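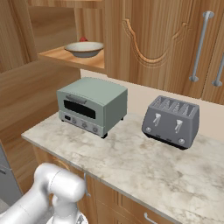

Notes on the founding charter

Friday, August 16, 2024

I have spent most of this summer reading the founding papers of the college where I work, and I am writing up what I have so far before term starts and the time goes. The college is Clemeo, which most people outside the county have never heard of. It began as a teaching house attached to a small community of religious sisters and became a college in its own right when the sisters handed the running of it to a lay board.

The charter is short. It fills 16 pages in the copy we hold, and four of those are taken up with the boundaries of the land. The rest sets out who may teach, who may study, what the sisters kept for themselves and what they gave up. I had expected a long passage on mission. There is one paragraph. It says the house exists "for the instruction of any who come and are willing to work", and then it moves on to drains.

That paragraph is the one that gets quoted on the website and in every prospectus. The wording used there is slightly different. The prospectus has "all who come", and the charter has "any who come". Loubna Fahmy in the archive first pointed this out to me, and she has traced the change to a printed address given at a December prize-giving. The speaker seems to have been working from memory. Later writers copied the address and left the charter in its box.

I don't think the change matters much to the sense. It does matter for dating. If a document says "all", it was written after the address or was retyped after it. Using this we have been able to put the loose papers in the Ikow bequest into a rough order, which the donor's own numbering did not allow. Two letters I had taken to be early are now clearly late copies.

The second thing I have been looking at is the rule on fees. The charter sets none. It allows the board to ask for "a fair sum" and says the sum should be lowered for anyone from the parish. The first account book shows 45 students on the roll, and the column for fees is blank against a good many of the names. Blank could mean remitted, unpaid or simply not entered. The clerk used a dash elsewhere in the book to mean nil, so I lean towards not entered. Amr Tahiri disagrees and thinks the clerk changed habits partway through. He may be right. The ink changes on the same page.
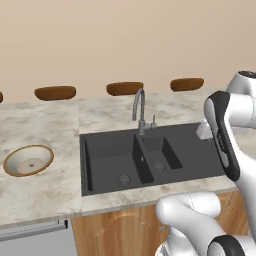
Did the sisters keep any say in the college once the board took over?

They kept two seats on the board and the right to appoint the chaplain, and the charter gives them no vote on teaching or on money.

The two seats were filled without a break until the community moved to the house at Vimley. After that the minutes list them as vacant. They were never formally abolished, so in strict terms they still exist. Verena Pfister raised this when the statutes were last revised and was told it would be dealt with separately. I can find no record of that having been done.

The chaplaincy followed a different path. The right to appoint passed to the diocese by an exchange of letters, of which we hold one side only. The reply ought to be in the diocesan papers. I have asked, and the catalogue entry reads "misc. schools, 1 bundle", so it will need a visit.

Corrections to my earlier post on the chapel: the bell came from the Younis foundry, as the casting mark says, and I had the name wrong. The appeal for the roof was for 500 pounds, a figure I had given as the amount raised. Doaa Morsy wrote to me on both points and I have changed the text.

Next I want to compare the land boundaries in the charter with the tithe map. The eastern line follows a stream which has since been put in a pipe, and the description depends on three trees. Siham Naciri has offered to walk it with me once the hay is in.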